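Notice to the Residents of Gredton
Issued by the Office of the Town Ferry

The Office regrets to inform residents that the ferry to Plodovik will not sail this October. Passengers holding tickets are asked to keep them in a dry place until further notice.

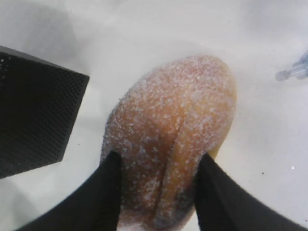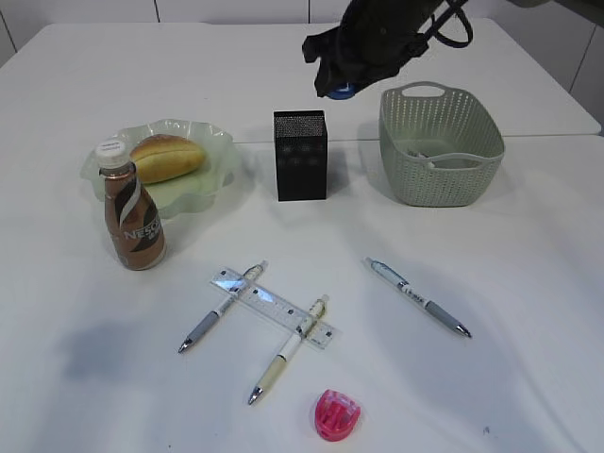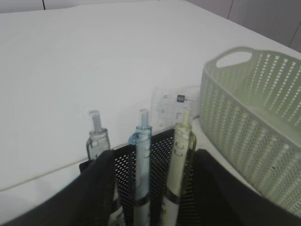

The reason for the suspension is the absence of Plodovik. On the last crossing of September, the pilot followed the usual heading for the usual time and arrived at open water. He sounded the bell, as the rules require, and waited two hours. No reply was received. The vessel returned to Gredton with all 70 passengers, several of whom lived in Plodovik and had left their stoves on.

The Office has since made eight further crossings. On the fourth, the crew reported the smell of baking and the sound of a school bell to the north. On the seventh, the deckhand recovered a mooring post which bears the mark of the Plodovik harbor. It has been placed in the waiting room at Paterson Street, where residents may view it between noon and four. Residents are asked not to tie anything to it. A rowboat was tied to it one night last week, and in the morning the rope was found to run out through the door, down the slip, and into the water for a greater distance than the Office was able to follow.

Plodovik residents now staying in Gredton have been given rooms at the Primier Hotel. The Office thanks the hotel for its patience in the matter of the letters. These continue to arrive each morning in the ordinary mail, with the correct postage, and are addressed to the guests by their families at home. The letters state that Gredton can no longer be seen from the Plodovik shore, and ask whether everyone here is safe.

The Office has replied to each letter by return mail. It has stated that Gredton is where it has always been — a statement the Office believed to be correct at the time of writing.

Residents who live along the upper road have asked about the new shoreline. A survey has been ordered. Until it is complete, fences should not be moved, and children should be kept back from the edge after dark.

Refunds of up to 200 crowns may be claimed at the ticket window. Claims from passengers who boarded at Plodovik must be made at Plodovik.

The bell will be rung every evening at six. Any resident who hears a second bell is asked to write down the direction and bring it to the Office before breakfast.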